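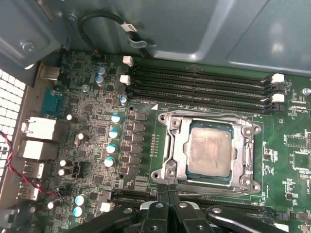

Selim Ekinci wrote:
Good morning. I received my Tredulell insoles from the Kahraman foot clinic and the left one is not correct. When I walk to the bus stop I feel a hard edge under the arch, and in the evening the skin there is red. The right one is very comfortable, so I do not want to return the pair if it can be repaired. My order is 209. Please tell me what I should do.

Ticket 209
Product: Tredulell custom insoles, full length
Clinic: Kahraman, foot and ankle
Opened: September
Handled by: Necati Bilgin, Firnora patient support
Status: Closed

Necati Bilgin replied, 9:40 a.m.
Dear Mr. Ekinci, thank you for your message, and I am sorry that the left insole is hurting you. Before I write to the workshop I need to understand it a little better. Could you please tell me:
Do you feel the edge in all your shoes, or only in one pair?
Did you take out the original insole of the shoe before you put in ours?
How many hours did you wear them on the first day?
Do you have diabetes, or any place on the foot where you do not feel touch well?
If the skin is open or there is a blister, please stop wearing the insole today and call the clinic. In that case do not wait for my answer.

Selim Ekinci wrote, 11:15 a.m.
Thank you for the quick answer. The skin is not open. I have no diabetes and the feeling in my feet is normal. I wore them the whole first day, maybe this was too long, the paper in the box was in very small letters and I read it only later. I took out the original insole from my brown shoes, but not from the black ones, because it is glued. In the brown shoes the edge is less but I still feel it.

Necati Bilgin replied, 1:05 p.m.
This helps me very much. There can be two problems here and I would like to separate them.
The first is the black shoes. If the original insole stays inside, ours sits too high and tips toward the inner side. Please do not use them in the black shoes for now.
The second is the wearing time. We ask patients to begin with one hour on the first day and to add one hour each day. A new support under the arch can feel like an edge to a foot which is not used to it. Please rest from the insoles until the redness is gone, then start again from one hour, with the brown shoes only. Write to me after 9 days, or sooner if it becomes worse.
I have also asked Kahraman to send us the impression of your left foot, so I can compare it with the insole that was made.

Internal note, Necati Bilgin
Impression received from the clinic. The left arch on the work order is 2 mm higher than on the prescription. The right is the same on both papers. It looks like a typing mistake on our side when the order was entered. I will not ask the patient to finish the wearing plan, it makes no sense with a wrong height.

Necati Bilgin replied, 4:30 p.m.
Dear Mr. Ekinci, please forget the 9 days from my last message. I compared the papers, and your left insole was made too high. The mistake is ours. We can grind the left one down to the correct height, and you can keep the right one at home. There is no cost for you, and we pay the postage both ways. Please do not cut or sand it yourself.
Please walk in your normal shoes until it comes back. If your old heel pain returns in these days, the clinic can advise you, I am not allowed to do it from here.

Selim Ekinci wrote
I sent it today from the post office in Hakia. I am glad that it was not my fault with the whole day, my wife was already saying so.

Update, workshop
Left insole received. Arch ground to prescription height, top cover replaced. Checked by a second person against the impression. Sent back to the patient.

Selim Ekinci wrote
The insole arrived. I started with one hour like you told me and now I wear them until the evening. There is no edge and no redness. I cannot say that the heel is 100 percent, in the morning the first steps are still stiff, but the doctor at Kahraman told me this needs more time. One small thing, the new cover on the left has a lighter color than the right. It does not bother me. For the black shoes, should I pull out the glued insole?

Necati Bilgin replied
I am happy to read this. The lighter cover is from a newer roll of the same material. For the black shoes, please do not pull with force, the base can tear. A shoe repair shop can usually take it out cleanly. If they cannot, we also make Tredulell in a thinner three-quarter length, and your clinic can order it with the same impression.
I am closing the ticket now. If you answer to this message it will open again by itself.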